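July 28, 2022

Grapes, day two of the handling notes. Bought one large bunch of green ones for the bench and kept it whole on the stem. Trunik punnets weigh in at 300 g each, too small to be much use, so we went to the loose crate instead. Rinsed and patted dry at 14 degrees.

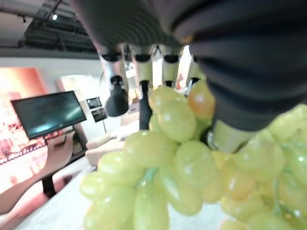 Raghavendra reckons we should snip the bunch into smaller sprigs before storing, as the berries in the middle go soft first and you only find out when they leak. Fair point. Will try it with half of the next lot.

One berry near the top has gone amber. Left it in to see whether its neighbours follow. Check again after 30 hours, lid off.

To buy: kitchen scissors, paper towels, a shallower tray. Vojtěch has the fridge key.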